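Atelier partagé Brillberg
Suivi des incidents techniques
Ticket n° 351
Objet : ouverture intempestive de la pince droite lors de la préhension de textile
Équipement : poste bimanuel Pal, contrôleur Trolar, version 5
Ouvert le : 30 janvier 2021
Priorité : normale
État : en attente de validation

Description de l'anomalie

Lors de la manipulation d'une housse de canapé à deux bras, la pince droite relâche le tissu au cours de la phase de levée. La pince gauche conserve sa prise. Le contrôleur n'émet aucune alarme et poursuit la trajectoire comme si la charge était toujours tenue. L'anomalie a été constatée 73 fois depuis la mise à jour du contrôleur. Elle ne se reproduit pas avec des objets rigides.

Vérifications effectuées par le demandeur

Les mors ont été nettoyés et leur serrage contrôlé. L'étalonnage des deux pinces a été repris conformément à la procédure de l'atelier. La tension d'alimentation mesurée au bornier droit est conforme. Le remplacement du câble de données par un câble neuf n'a pas modifié le comportement observé. La permutation logicielle des deux voies n'a pas été tentée, la configuration actuelle étant partagée avec un autre projet.

La configuration retenue pour les essais est la suivante : housse beige saisie par ses deux coins supérieurs, tissu tendu entre les pinces et pendant librement au-dessus de l'assise. Le câble noir du bras gauche forme une large boucle au-dessus de l'avant-bras.

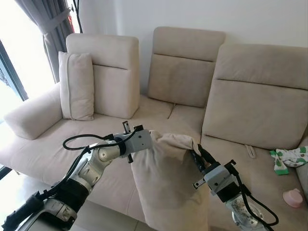 Getthorpe : nous avons rencontré un comportement identique sur notre propre montage. Le seuil de détection de prise est exprimé en pas codeur et sa valeur par défaut, 3 100, suppose une pièce d'une certaine épaisseur. Un tissu mince laisse les mors se refermer presque entièrement ; le contrôleur conclut à une prise manquée et commande une réouverture silencieuse. Il convient de vérifier le paramètre sur chacune des voies, la mise à jour ne le réinitialisant que sur la seconde.

Réponse du demandeur

Après lecture des paramètres, la voie gauche a bien conservé la valeur saisie lors de la mise en service. La voie droite est revenue à la valeur par défaut. La valeur de la voie gauche a été recopiée sur la voie droite, puis le contrôleur redémarré.

Le journal confirme par ailleurs qu'un ordre d'ouverture précède chaque relâchement. L'hypothèse d'un défaut mécanique est donc écartée.

Mesures demandées

Le demandeur est prié de joindre au présent ticket l'export complet des paramètres des deux voies et de réaliser une nouvelle série de levées avec la même housse. Jusqu'à validation, la vitesse de levée reste limitée et l'arrêt d'urgence doit demeurer à portée de main. Toute nouvelle mise à jour du contrôleur est suspendue sur ce poste.

Échéance de validation : février. Sans retour à cette date, le ticket sera transféré au support Trolar.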